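Chapter 4

Buying a Practice Kitchen: The Fendach Simulation Kit

By now you've met the arm, the gripper and the basic idea of a control loop, and you're probably itching to make something move. So was I, the first time I taught this course. I spent most of a summer's budget on a real arm and had it out of action by July. We had one broken finger, one cracked worktop and a class of 8 students taking turns to look at it.

These days I start everyone in simulation, and for this chapter we're going to look closely at one product you can buy to do that. It's called the Fendach kit, and it's sold by a small firm called Skurov. You get a simulated home with a kitchen in it, a simulated arm with a two-finger gripper, a set of everyday objects to pick up, and a year of support by email. A teaching licence costs 400 pounds for a class. I've used it for five terms now, paid for it every time, and have a fair list of complaints, which we'll get to.

Why give a whole chapter to one kit? Well, because choosing tools is part of the job and hardly any textbook shows you how it's done. When Seraina Frei and I first compared kits for our department we read the sales pages, got excited, and bought the wrong one (Troston, since you ask — lovely manual, terrible contact between the fingers and anything round). The second time round we wrote down what we wanted first. I'd like you to get into that habit before you ever have money to spend.

The view you'll work with most is the gripper view. It rides along with the hand, so when the wrist rolls, the whole room rolls too, and your first ten minutes can make you feel a bit seasick. You'll find yourself tilting your head at the screen. Stick with it! The fingers stay put in the view while the kitchen swings about behind them, and after a session or two you start reading the slope of a counter as a fact about your own wrist.
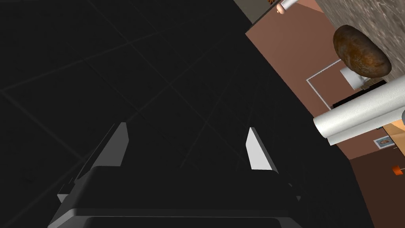 Can you learn to grasp properly from a gripper view alone?

Up to a point. It's very good for the last part of a reach, when you need to know where the fingers are compared with the thing you want. It's poor at telling you where the arm's elbow has got to, so most of the exercises ask you to keep the room view open as well.

Back to the shopping. The kit's objects are a mixed bag. The surfaces have had a lot of care put into them, and I've had students who could tell the worktops apart by pattern alone. Weights are another matter. In the version we started with, a potato weighed the same as a mug, and Hryhorii Skoryk, who was my teaching assistant then, spent a whole evening typing in sensible numbers from his own kitchen scales. Skurov took his list and put it in the next release, so credit to them.

Speed is decent. On the machines in our lab we can run 3000 short grasp attempts overnight and have the results waiting in the morning, which is plenty for the projects in this book. If you're working on an older laptop, turn the shadows off first and the reflections second.

My biggest grumble is the help pages. They're written for people who already know the answer. The setup page mentions the Mykhailiuk method for tuning grip force and then never explains it, so I've done that myself in section 4.3, with a worked example you can follow on paper.

Before you read on, open the kit and load the kitchen. Don't try to pick anything up yet. Roll the wrist slowly one way, then the other, and write a few lines on what moves in your view and what stays still — we'll use your notes in the next section, where we set up frames of reference and finally give all that tilting a name.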